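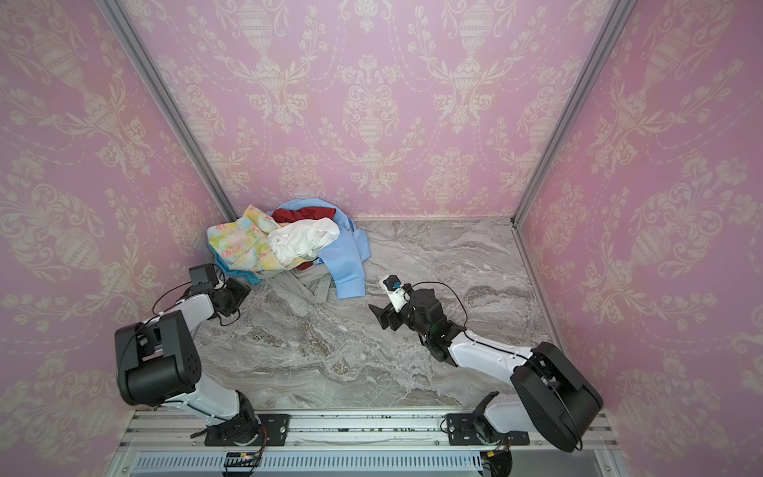
Andwood Hanging Rail System for Galleries and Studios

By Rhiannon Wynne
May 3, 2019
3 min read
Print this page | E-mail this page

The Andwood rail is a wall-mounted hanging system for framed work, stretched canvas and light relief pieces. It is made for Grustomance by the Wogan workshop in Doltstead and replaces the older clip track, which we stopped selling in January. Brackets for the clip track do not fit the new rail. If you are adding to an existing run, ask us about remaining stock before you order.

Each length of rail is 98 inches long and can be cut with an ordinary hacksaw. File the cut end before fitting the end cap. Lengths join with a flat connector that slides inside the channel and tightens with a hex key. The key is supplied, and so are the wall fixings for masonry. Fixings for drywall are sold separately, as the right type depends on the wall behind.

The rail comes in white, which takes ordinary wall paint, and in plain silver. Most galleries paint it in with the wall. Private studios tend to leave it as it is. The channel faces up on both versions, so hooks drop in from above at any point along the run and can be moved sideways without taking the picture down.

Load

One hook carries 17 pounds. A framed work should always hang from two hooks, each on its own cable, with the cables straight and not drawn together at the top. Hooks should be at least a hand's width apart. For heavier pieces use the locking hook, which carries 30 pounds and has a set screw on the side. The locking hook is also the one to use in a public hallway or school, where a picture may be knocked or lifted.

The rail itself will take a full row of standard hooks along its length, provided every fixing point has been used. Please don't skip fixing points on a short run – it is the most common cause of a rail pulling away at one end.
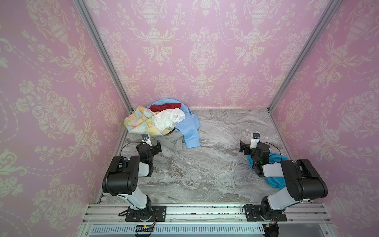 Cables come in steel and in clear nylon. Steel is better for anything that will stay up longer than one show. Nylon stretches slightly in the first day or so, and a picture hung level in the evening may need adjusting the next morning. Both types are cut to length on site, and the lower hook grips the cable with a spring. To lower a picture, support its weight from beneath and press the button on top of the hook.

Glazed work should be hung with the cables attached to the sides of the frame, a third of the way down. If they are attached too low the top edge tips forward and catches the lights.

Lighting

The rail is not powered and cannot be wired. A clip-on arm for a small picture light is in development, but we have no date for it. Until then, customers who want rail and lighting together usually run a separate track on the ceiling.
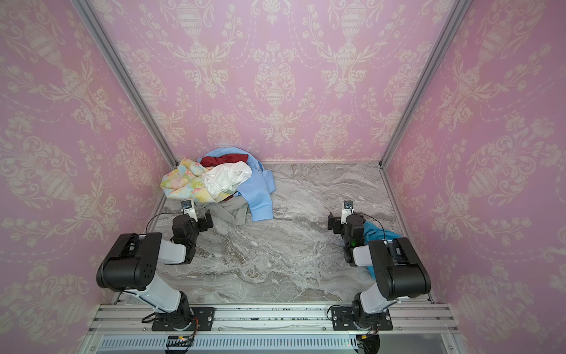
Prys Gwilliam wrote to say that the locking hooks were a real improvement over the clip track, but that the set screw was too small to find by feel when working above head height. He asked for a larger head, or a thumb screw. The workshop is looking at a larger head. A thumb screw would defeat the purpose in public spaces, so that will not be offered.

Ordering

Rail is sold by the length, with end caps in pairs. Standard hooks and cables are sold singly. Unused lengths can be returned within 30 days if they have not been cut or painted. Full lengths go by carrier and need someone at the address to sign for them; cables and hooks go by regular mail.

For a long or awkward wall, send us a sketch with the measurements and tell us what the wall is made of. We will send back a parts list.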